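Notebook, bench 2 (basket cell)
May 2018
Written up by Mackenzie Caron. Yuto Ichikawa on the controls for the morning, me for the afternoon.

Purpose of the day was to go through the draft bench rules line by line with the arm running, and mark which ones we can keep to in normal work. The draft came over from Beaudoin in April. It was written for their palletising line, so a good part of it is about guarding and light curtains and doesn't help with a tabletop arm. I have kept their rule numbers so the two copies can be compared.

Rule 1, one container on the table and nothing else in reach. Kept as it is. We used the wicker basket, towards the back of the table on the left.

Rule 2, table to be wiped before the first run and after any change of object. We need to do better on this. There are crumbs and bits of fibre on the white top, a couple of them in front of the basket and a patch of specks over on the right. Small things, but Ballunetti's vision notes ask for a clean background and we have signed up to follow those. Yuto wants the wipe to be a tick box on the run sheet. Agreed.

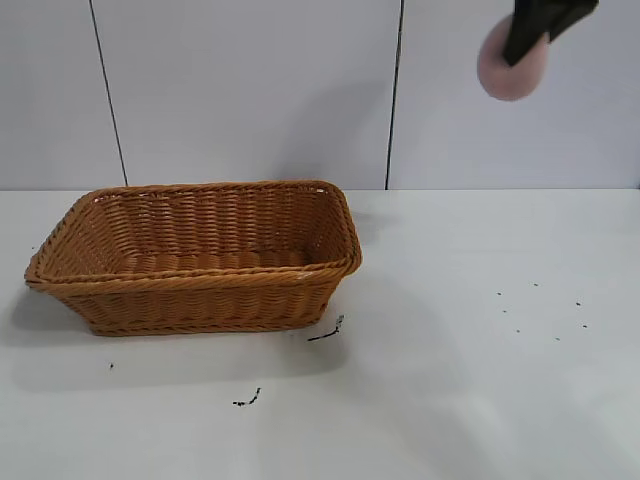
Rule 3, carrying height. The draft says a held object must clear the highest fixed thing on the table by 60 mm at all points of the path. We talked about whether the rim of the basket counts as fixed, as the basket can be pushed. Decision: it counts. Anything that stands on the table when the run starts is fixed for the purposes of the rule. I have changed the wording in our copy.

Rule 4, speed. Full speed only when the gripper is above the carrying height. Below that, 40 per cent. Yuto finds this slow and so do I, but the Statach controller has no separate setting for the last part of the approach, so for the time being it is one limit for everything low down. Ask Statach whether the next release splits it. If it does, rule 4 gets a second line.

Rule 5, approach with fingers open. Fingers are to be fully open before the arm crosses the near edge of the container, and stay open until the approach has stopped. No part-open approaches to save time.
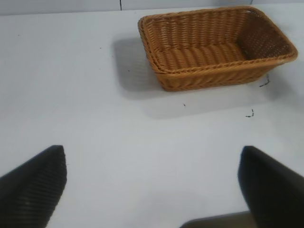
This needs a note about who checks it. The draft says "the operator shall confirm", which is no use when the operator is looking at the pendant. We changed it to a check in the program: if the fingers don't report open, the arm holds where it is and waits for a person to clear it. No automatic retry.

Rule 6, wrist camera pictures. This took up most of the afternoon. The draft allows any wrist picture to be used for locating an object. I don't think it should. A picture taken with the arm moving can smear badly enough to shift an edge, and on a round object the edge is all you have to go on. The weave makes it worse, with so many bright gaps between the strands.

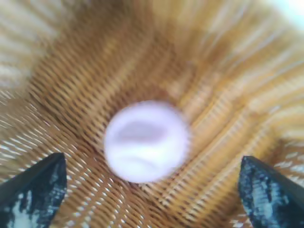
New wording for rule 6: pictures for locating are taken with the arm stopped. Pictures taken on the move may be stored, but must be tagged as moving and may not be used to set a grasp point. Yuto asked for a sharpness score as well. I would sooner have the plain rule first and add a score when we know what number to ask for.

Storage. The log folder had 2,043 entries when I looked at it, against the limit of 2,000 in our own procedure. Older ones to go to the archive drive before the next session. Flekivbridge can do the move overnight but it has to be told to keep the tags, otherwise they get dropped and rule 6 is pointless.

Rule 7, no hands over the table while anything is held. Kept. We added that "held" means the gripper has been told to close, whether or not there is something in it. Stop button to be within reach of the person on the controls, on the same side as their free hand.

Rule 8, held objects must not be parked in the air. If a run is paused, put the object down in the container or on the table and then open. The pause key doesn't do this for you at present. Mark it as an open item.
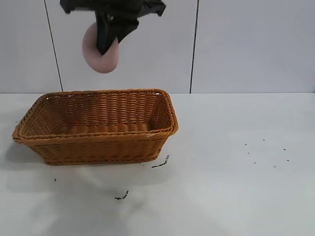
Pink object in the gripper over the basket, side camera.

Open items
- Tick box for table wipe on run sheet (Yuto)
- Question to Statach about split speed limit (me)
- Put-down routine on the pause key (Yuto, I will test)
- Archive move with tags kept (me)
- Send marked-up copy back to Beaudoin once rules 6 and 8 are settled

Rules 9 to 12 not looked at yet. 11 is about training records and should be quick.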